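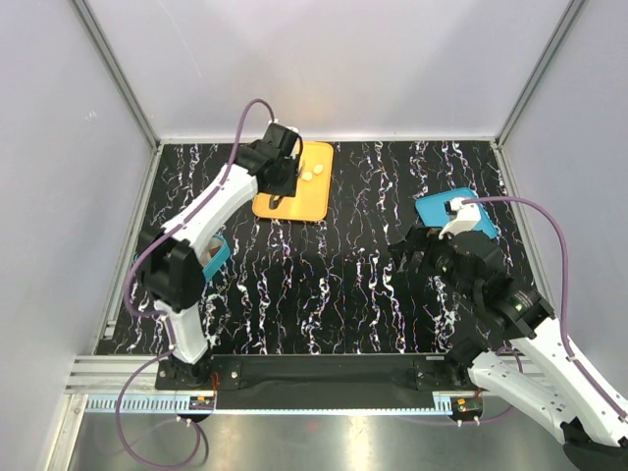 Setting a custom white balance before copying prints

Auto white balance shifts between exposures, so a set of copied prints will not match. A custom reading fixes the colour for the whole session.

1. Turn off the room lights and close the blinds. Let the copy lamps warm up for 30 minutes.

2. Set ISO 100, manual exposure and raw capture. Turn picture styles off.

3. Place the grey card flat where the print will lie. Check for glare through the viewfinder. 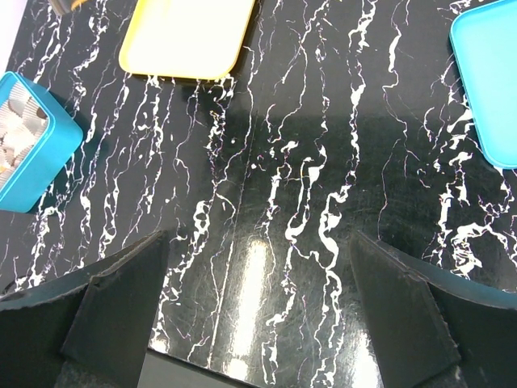 Glossy black surface with white veining, yellow tray at top.

4. Fill the metering circle with the card and expose to the centre of the scale. Store that frame as the custom reference.

5. Copy one test print. Neutral greys should read within two levels across all three channels. 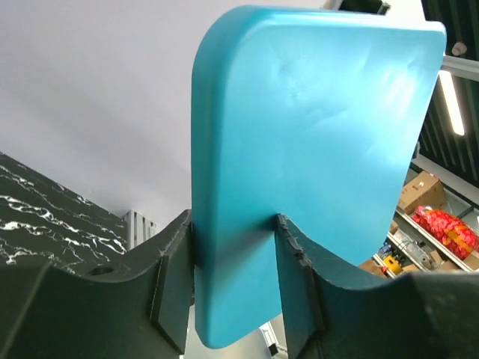 Saturated teal plastic with pale highlights.

If the greys drift, look for coloured objects near the copy area. Bongani Matlala traced a cyan cast in the Fekville albums to a painted door behind the left lamp.

Repeat the reading whenever a lamp is moved or replaced.
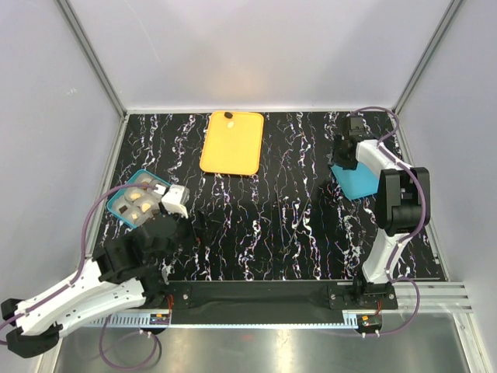
Record the stored value in the session log with the lens and lamp height. The Khumalo set, 93 prints, was copied on a single reading.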